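Clemton Summer Giveaway: your questions

I run this thing on my own, so I've put the stuff I get asked most in one spot.
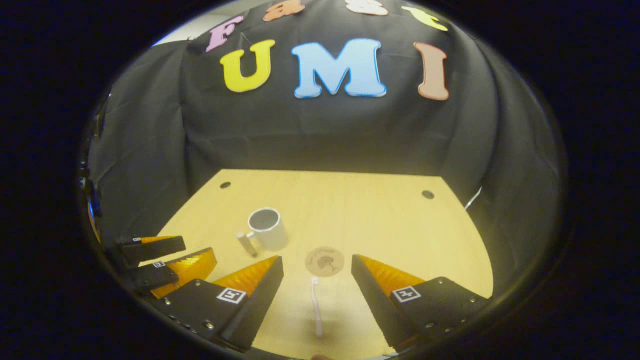 How do I get in?
Fill out the entry form before midnight on July 15, 2024. One entry each, please! I do check for doubles, and I toss them all if I find any.

Do I have to buy something?
Nope. Ferri newsletter readers get the form a little early, but it's the same form and the same odds.

What can I win?
A $400 Stuvov gift card for the top prize, plus 11 Praltau tote bags (I have one, the straps are great).

Can I swap the card for cash?
Sorry, no. You can give it to a friend though, just email me their name first.

How will I know I won?
I'll email you. Check your spam folder! If I don't hear back in two weeks I draw again.

What happens to my email address?
I use it for the draw, then I delete the list.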